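Progress report to the Stota Fund: home textiles reuse project, Preltham
Period: up to the end of November
Prepared by: Evanthia Andreadis

In this period we continued the collection of used bed linen and opened the second sorting room in Gradden. The grant of 3000 pounds was paid in one part, and most of it went to the rent and the new washing machine. Amirul Hutapea is keeping the receipts and will send copies with the final report.

We received 300 items, more than we expected for the autumn. Patterned single sheets are the easiest to give out, and families ask for them often. Duvet covers are more difficult - many come with broken buttons, and the repair takes time.
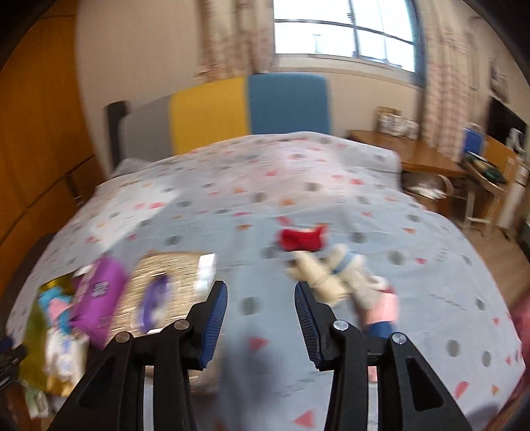 The repair evenings started later than planned. Our first teacher moved away, and it took us five weeks to find Masanobu Imai, who now leads the group from 6 p.m. There are 17 people on the list, but the room is small and some of them must wait until January.

One problem is still open. The agreement with Ong for free transport has finished, and we pay for the van ourselves. We ask if 300 pounds can be moved from the printing budget to transport. The leaflets are already done and cost less than we thought.

In the next period we will write the washing guide and visit the hostel in Preltham again.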